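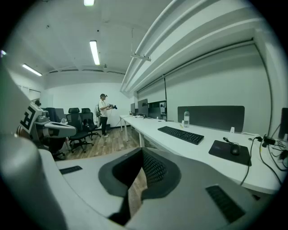

Where the Chairs Go: Use and Storage of Rolling Chairs in the Noltard Project Room

Project report, Interior Planning II
Kazimiera Makowska and Zuzanna Witkowska

Background

The project room on the ground floor of the Noltard building is shared by several student groups. It has a wooden floor and a set of office chairs on wheels. People take a chair, roll it to where they need it, and leave it there. By the end of the day the chairs are spread across the floor, and the next group has to move them before it can start.

We chose this as our course project in the spring, after a group presentation of ours started late because the walking route to the far wall was blocked. The room has a rule sheet by the door that says "Return furniture to its place," but it does not say where that place is. We wanted to find out where chairs end up when people are left to themselves, and whether a marked parking area would change that.

Questions

Where in the room are chairs left at the end of a session?
Do people leave them in the walking route between the door and the far wall?
Does a marked parking area on the floor help, and if so, where should it be?

The chairs

All of the chairs in the study have a five-star base on wheels. Most are black mesh chairs with a high back. The others are a dark gray model that came to the room later, from a different office. We followed eight chairs in total and put a small numbered sticker under each seat so that we could tell them apart.

The mesh chairs roll very easily on wood. In a simple test we gave each chair the same push with a broom handle and measured how far it went. The test was not very exact, as it depended on which way the wheels were pointing at the start, and we have left the distances out of this report for that reason. It did show that one of the dark gray chairs pulls to the left. We found hair and thread wound around one wheel, cleaned it out, and the chair still pulls to the left.

Method

We drew a floor plan and divided it into five zones: door, window, walking route, middle and far wall. Tables were drawn in at their usual positions. At the end of each session one of us walked the room with the plan and wrote the sticker number of each chair in its zone. If a chair stood across a line, we went by the center of the base.

We did this for two periods. In the first, nothing in the room was changed. In the second, there was a parking area marked with tape on the floor. Altogether we have 246 recorded chair positions. Some sessions are missing because neither of us was free, and one Sunday session was left out because the furniture had been moved for an event and none of the chairs was in the room.

We did not tell the other groups what we were looking for until the second period was over. Several people asked about the stickers. We told them it was for a course.

For the tape we had planned to use a paper tape from the Condlow shop, but it began to lift at the corners after a few days under the wheels. We replaced it with Gamix floor tape in yellow. This stayed down until July, when we pulled it up. It left a thin line of glue on the wood that had to be rubbed off with a cloth and dish soap.

Our budget was 500 zloty. Most of it was not spent. The tape was the largest cost, followed by printing.

First period: no marking

Chairs were left mainly in the middle zone. This was expected, as most of the work in the room is done there. What we had not expected was how often they were left in loose groups, close together and turned in different directions, even when the group had been working at tables. When we asked, people said they had stood up to look at something or to try something out, and had pushed the chair behind them without looking.

The walking route was the second most common zone. Chairs there were often turned with the back toward the door. From the door a high backrest hides the base, so a person coming in sees the back and walks around it, but can still catch a foot on one of the five legs of the base. Both of us did this during the study.

Very few chairs were pushed in under a table. The armrests on the mesh chairs are slightly too high for the tables in the room, so the chair stops early and rolls back a little. We had not thought to measure this before we began.

Choosing the parking area

We looked at two places. The first was along the far wall, where there is the most free floor. The second was a strip beside the door, on the window side. The far wall would hold all the chairs in one row with space left over. The strip by the door is narrower and the chairs have to stand with their bases overlapping, which works if every second chair is turned by hand.

Zuzanna preferred the far wall, as it keeps the door clear. Kazimiera thought people would not walk to the far end of the room on their way out. Our instructor suggested that we try the door side first and keep the other as a backup, and we followed this.

Second period: marked area

With the yellow tape in place, more chairs were returned than before. The change was clearest at the end of the last session of the day. Between sessions there was less difference, and chairs still stayed in the middle zone if the next group was already waiting.

The walking route was clear more often, but not always. On several days the parking area was full of bags and jackets – it was the first open floor that people saw when they came in. When that happened, chairs were parked beside the tape, partly in the route. We added a row of Dudek wall hooks above the strip toward the end of the period. The bags moved to the hooks. The jackets mostly stayed on the chair backs.

Problems with the data

Our records only show the end of a session, so a chair that was in the way for two hours and was then moved counts as tidy. A few positions were noted from memory after one of us had left the room, and these are marked with an M in the table.

The sessions were also not alike. Some groups sat the whole time. Others needed open floor and moved every chair to the side before starting. We noted the type of session only in the second period, so we cannot compare the two periods on this point.

Recommendations for the room

Replace the line on the rule sheet with a floor plan that shows where the chairs go.
Mark the strip by the door again, with tape that can be removed cleanly.
Keep the hooks, and add more of them.
Lower the armrests on the mesh chairs so they fit under the tables. The lever is under the front edge of each armrest.
Check the wheels for hair and thread at the start of each term.

The floor plan, the sheets from both periods and the leftover tape are in the gray folder on the shelf by the window. The stickers are still under the seats and can be used by the next group if it wants to repeat the count.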